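Tumport Kitchen Wrap Station
Wall-mounted holder and cutter for cling film, foil and baking paper

If you cook a lot, you already know the drawer. It has three half-used rolls in it, one of them has lost its end completely, and the cardboard box with the metal teeth gave up weeks ago. We lived with that drawer for years, and the Wrap Station is our way out of it!

The Tumport is a slim steel rack with three open cradles, one above the other. You drop a roll into a cradle, pull the film forward over the bar, and run the slider across. The cut is clean every time, even on the very thin stretchy film that normally folds back on itself and sticks (you know the kind).

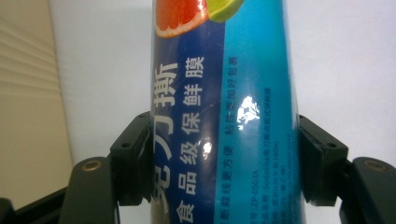
Rolls up to 46 cm wide go straight in. Narrower ones sit happily between the two sliding end stops, which you push up against the core until they click. There are no spindles to thread and nothing to unscrew, so changing a roll in the middle of packing lunches is a matter of seconds. Rolls with no core at all are fine too, as long as they're wound tight.

The slider is the part we love most. It comes from Nyitrai, a small workshop that makes cutters for florists and fabric stores, and it runs in both directions, so left-handed cooks get the same easy cut as everyone else. The blade sits down inside the housing where fingers can't reach it. When it finally gets dull, pull off the end cap, slide the old one out and push the new one in. A spare is packed in the box, taped under the lid of the screw tray.

One tip from our own kitchen: pull a little more film than you think you need, lay your free hand flat on it, then cut. It stays smooth and goes over the bowl in one piece. For baking paper, cut first and flatten after, or it rolls right back up at you.
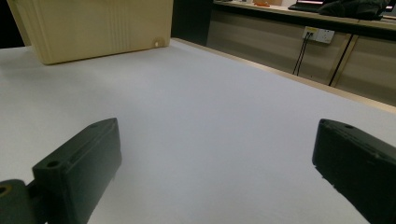 Mounting takes four screws, and they come with the rack along with plugs for drywall and brick. If you rent, or have tile you don't want to drill, order the Selard foot set as well. It turns the rack into a freestanding unit with rubber pads, and it stays put on the counter even when you yank at the foil. Leave 18 cm clear above the top cradle so you can get a fresh roll in.

Cleaning is easy. Wipe the rack with a damp cloth and mild soap, and dry it. The slider lifts off and can go in the top rack of the dishwasher, without the blade.

Details
Material: powder-coated steel, nylon slider
Colors: Cream, Slate, Tomato
Maximum roll width: 46 cm
Maximum roll diameter: 70 mm
Weight without rolls: 1,351 g
In the box: rack, slider, spare blade, four screws, wall plugs

Goes well with
Selard foot set
Vurnanari bowl covers, set of five
Nyitrai replacement blades, two-pack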